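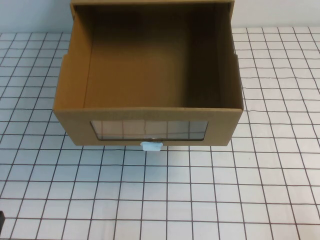
I have been sorting my mother's recipes since November, and I would like it on record that I was told it would take a weekend. My mother, Hằng Trịnh to the people at the bank and Auntie Hằng to everyone else in Dornport, never owned a recipe book. She owned paper. Envelopes, receipts, the backs of church bulletins from a church we did not attend. When she moved into the apartment on Sakier Street she handed the whole lot over to me and told me to make it neat. My first idea was to file everything in a cardboard box built like a drawer, with a little clear window in the front panel, so that I could see what was in there without digging. I still like the window. What shows through a window depends on having put something sensible behind it, and there I ran into trouble.

The trouble is that my mother does not believe in titles. There is a card that says "the good one." There is another that says "the good one, less salt." I have a receipt from a hardware store with 77 written on the back and circled twice, and when I called to ask what it meant she said, "Oh, that's the cake." Seventy-seven what, she couldn't tell me. She did remember the cake, and told me all about who came to the party.

So you can't file by name. I tried filing by ingredient, and found that everything went under fish sauce. I tried filing by who gave her the recipe, which sounded clever until I learned that she and my aunt Tươi Lục have been arguing over the braised pork for longer than I've been alive, and each claims the other one stole it. I put it under P and told them both it was under their name.
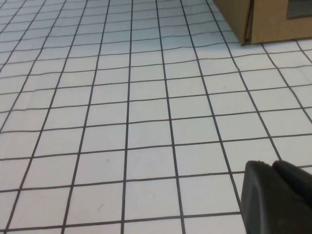 Squares, a box, and the last of my optimism.

After that I made a chart. I am a person who makes charts. Recipes down the side, then a column for the oven temperature, a column for the time, a column for how many it feeds. The temperature column is nearly all blank. The time column says things like "until Tươi gets here" and "one phone call." For servings she has exactly two answers, us and everybody.

One card does have a real number on it. It says 367, and I was so happy that I set the oven to it and baked her banana bread, which came out the color of a saddle. It was part of a phone number. She ate two slices anyway and asked if I'd been getting enough sleep.
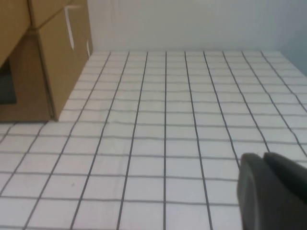 Plenty of rows. Feel free to suggest a heading.

My cousin in Gindwood wants me to type it all up and make it searchable. I got through five cards. Typing "some, but not like last time" into a field marked Quantity does something to a person.

What has worked, a little, is cooking them with her in the room. I read the card out loud, she says that's wrong, and I write down what she does instead. We've done the sour soup and the pickled mustard greens. Next is the cake, if she can come up with what there were 77 of. Tươi says grams. My mother says Tươi wasn't even there.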